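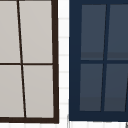
Duas janelas, uma de caixilho castanho-escuro e outra azul-marinho.

Condensação nas janelas: o que fazer antes do inverno

Todos os anos, a partir de novembro, a administração recebe o mesmo tipo de mensagem. Vidros embaciados de manhã, água acumulada no peitoril, manchas escuras nos cantos do teto. No inverno passado foram 107 mensagens sobre humidade no conjunto Ramalho, quase todas entre dezembro e fevereiro. Em poucos casos havia infiltração. Nos restantes tratava-se de condensação, que se resolve ou pelo menos se reduz com medidas ao alcance de cada morador.

O ar interior contém vapor de água. Vem da respiração, dos banhos, das panelas ao lume, da roupa a secar. Quando esse ar toca numa superfície fria, arrefece e larga parte da água que transportava. O vidro costuma ser o ponto mais frio da divisão e por isso é o primeiro a embaciar. Seguem-se os cantos virados a norte, a parede atrás do roupeiro e o contorno das caixas de estore.

Os apartamentos das fases mais antigas têm vidro simples e caixilhos que deixam passar algum ar. Os da segunda fase, que receberam janelas novas há poucos anos, são mais estanques. Vários moradores estranharam que a humidade tivesse aumentado depois da substituição. A explicação é simples: a casa perde menos calor, mas também renova menos ar sozinha. Passou a ser preciso abrir as janelas de propósito.

Arejar é a medida com mais efeito e a mais barata. Duas vezes por dia, de manhã e ao fim da tarde, abrem-se janelas em lados opostos da casa durante cinco a dez minutos. O ar troca-se depressa e as paredes quase não arrefecem. Deixar uma janela entreaberta o dia inteiro dá pior resultado, porque a zona à volta do vão fica fria e é aí que o bolor aparece depois. Em dias de chuva também vale a pena arejar. O ar de fora, no inverno, é frio e transporta pouca água, e quando aquece dentro de casa fica mais seco do que o que saiu.

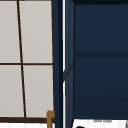
Cozinha e casa de banho

São as duas divisões que produzem mais vapor em menos tempo. Na cozinha, ligue o exaustor antes de pôr a panela ao lume e deixe-o trabalhar mais um quarto de hora no fim. Tape as panelas. Se o exaustor for de recirculação, com filtro de carvão e sem saída para a conduta, retira cheiros e gordura mas devolve o vapor à cozinha, e nesse caso é a janela que faz o serviço.

Na casa de banho, mantenha a porta fechada durante o banho e até o espelho desembaciar. Nos blocos com extração mecânica, as grelhas devem ser limpas de três em três meses com um pano e água com detergente. Na vistoria de março encontrámos grelhas tapadas com fita adesiva ou com cartão. Pedimos que as destapem. A conduta é comum e uma grelha fechada num piso altera a extração nos outros.

Roupa a secar dentro de casa

Uma máquina de roupa bem centrifugada ainda liberta roughly dois litros de água enquanto seca. Se tiver mesmo de estender no interior, escolha uma única divisão, feche a porta e abra a janela dessa divisão. A lavandaria comum da cave tem estendais livres quase sempre a partir das 15h.

Móveis e paredes

Afaste os roupeiros e as estantes alguns centímetros das paredes exteriores – a largura de uma mão chega. As costas dos móveis encostados são o sítio onde o bolor passa mais tempo sem ser visto. Evite também encher o armário até ao fundo. Colchões pousados diretamente no chão ganham humidade por baixo e devem ser levantados com regularidade.

Limpeza dos caixilhos

A calha inferior de cada janela tem furos de drenagem virados para o exterior. Com o pó e os restos de insetos vão-se entupindo, e a água que devia sair fica parada junto à borracha. Limpe a calha com um pincel seco, passe um pano húmido e confirme que os furos estão livres deitando um copo pequeno de água. As borrachas limpam-se com água e sabão neutro. Não use lixívia, que as resseca.

Quando há bolor já instalado, trate-o cedo. Para manchas pequenas serve um produto próprio ou álcool a 70 graus, com luvas e janela aberta. Não escove a seco. Pintar por cima sem limpar adia o problema umas semanas e estraga a tinta nova.

Higrómetros e desumidificadores

Um higrómetro simples ajuda a perceber o que se passa. Entre 40 e 60 por cento de humidade relativa está bem. Acima de 65 por cento durante vários dias, há que arejar mais ou aquecer um pouco. A associação tem 2 desumidificadores para empréstimo, por períodos de uma semana, mediante inscrição na portaria. Funcionam melhor com as portas e janelas da divisão fechadas, e o depósito tem de ser esvaziado todos os dias.

Substituição de janelas

A próxima fase abrange os blocos Litura e Torholm. O orçamento apresentado pela Flidetti prevê 456 janelas, com vidro duplo e grelha de ventilação regulável no caixilho. As medições começam em março, piso a piso, e cada fração será avisada por carta. Quem já trocou janelas por conta própria deve entregar cópia da fatura na portaria, para acerto da quota. A caução de 400 euros só se aplica a quem pedir alterações ao modelo aprovado.

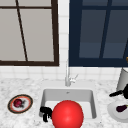

A água aparece entre os dois vidros e não sai com o pano. É condensação normal?

Trata-se de um defeito do vidro duplo. A vedação entre as duas folhas perdeu a estanquidade e o ar húmido entrou na câmara. Arejar a casa não resolve e o vidro tem de ser substituído, embora o caixilho possa quase sempre ficar. Se a janela ainda estiver na garantia, comunique o caso na portaria com o número da fração e a divisão em que se encontra.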